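Home | Classes | Schedule | Join Us | Contact

3 min read

Assistant Instructor Wanted, Youth and Beginner Judo

Sevik Judo Club in Tarnirville is looking for a part-time assistant instructor to start in July. The job is 16 hours a week, mostly late afternoons and evenings, with one morning class for adults. We would like someone who can stay with us for at least 2 years, as the children do better with a teacher they know.

You would work under our head instructor, Nataša Stojanovska, who runs the youth program. Jasmina Dervishi teaches the adult beginners and would share that class with you. The first month is paid and is mostly spent watching, helping with warm-ups and learning how we teach breakfalls. After that you would lead part of each session on your own.

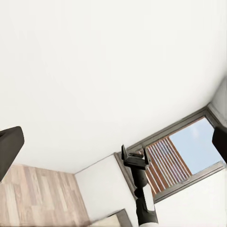
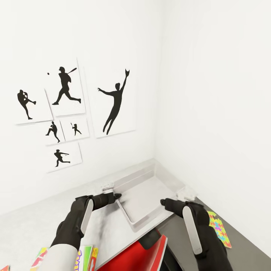 Most of our students come in with no background in judo. Some have played other sports for years, and some have never done any. You should be able to explain a grip or a throw in plain words and then show it slowly, from more than one side. It helps to borrow from what people already know. The batter on the wall panel in the second picture has his legs spread in a wide stride, and a child who plays baseball will understand a point about footwork faster if you start from a stance like that. We also expect you to keep order on the mat without shouting.

What we ask for:

- Brown belt or higher in judo
- Some experience teaching children, paid or unpaid
- Current first aid and CPR certificates, or willingness to get them before you start
- A background check, which the club pays for
- Able to demonstrate falls and basic throws several times in an evening

Competition experience is welcome but not required. If your main art is jujitsu or sambo and you hold a judo grade as well, please apply.

Pay is $700 every two weeks. You may train in any open class at no charge, and we cover one coaching course a year. There is no housing with the job – you would need to live within reach of Tarnirville or be ready to move.

To apply, send a one-page letter and the names of two people who have seen you teach to Jordan Horrocks at the club office. Please include your grade and who awarded it. We will invite 5 applicants to teach a short trial class, and travel to the trial is at your own cost. Office calls are answered after 3 p.m.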